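Questions and answers about the new handling cells

Wetden Kitchenware, packing and assembly hall
Last updated April 16, 2018

Many of you stopped us in the corridor after the spring meeting with questions about the Skida cells, and we promised to write the answers down in one place. We have tried to keep your own wording wherever we could. If yours is missing, please put it in the box by the time clock and we will add it.

What exactly is being automated?
To begin with, the hanging and sorting of utensils before they go to packing. It is the part of the job that most of you told us you like least, with all that reaching and turning of the wrist, and it comes back around in every shift whether the orders are big or small. Stesimura is supplying the cells and Hellström will look after the service. Final inspection, gift sets and anything with a ribbon on it stay at the benches, just as they are now.

Will anyone lose their job?
No. There are 63 of us in the hall, and the agreement signed this spring says that the cells will not be used as grounds for letting anyone go during the first 18 months. We know that a year and a half is not forever, and we would be silly to pretend otherwise, so the agreement also says we sit down together again well before that time is up.

Will my pay change if I move to a cell?
Your base pay stays the same. If you take the cell operator course and pass it, you move up one step on the scale, and you keep that step even if you later decide you would much rather be back at the bench (some people will, and that is perfectly fine).

I have never worked with anything like this. Is it too late for me to learn?
Not at all! The course takes 4 days, on paid time, and you do not need to know any programming. Most of it is done standing up, with your hands on real utensils. If reading from a screen is hard for you, tell your shift lead and we will get you the printed booklet in large type.

Who teaches the machine what to do?
You do, if you would like to. The cell learns from people who know the work, so the lessons are recorded by our own packers at a teaching table, using a pair of grippers held in the hands. We have asked for 2,000 recorded lessons before the first cell goes live, and they will be shared out among everyone who signs up, so that the cell doesn't pick up one person's habits only.

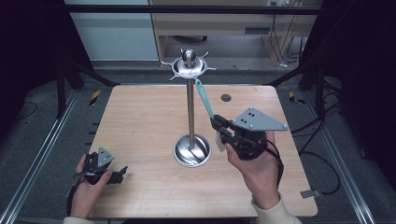 A lesson at the teaching table: a teal-handled utensil at the hanging stand, held in the right-hand gripper.

Isn't it tiring to hold the grippers?
It can be, especially in the first few sessions, when everybody squeezes much too hard. Take a break whenever your hands ask for one. Teaching time counts as ordinary working time, and there is no quota per person.

Can the recordings be used to check how fast I work?
No. They go to Stesimura for training the cells and for nothing else, and your name is not stored with them. Managers here have no access to the files.

What if I drop something during a lesson?
Pick it up and carry on, or start the lesson over if you prefer. You won't be asked to explain it.

How do I sign up, and can I change my mind?
Write your name on the list outside the break room, or ask your shift lead to do it for you. You can take your name off again at any time in April without giving a reason, and after that just let us know a shift ahead so we can fill the place.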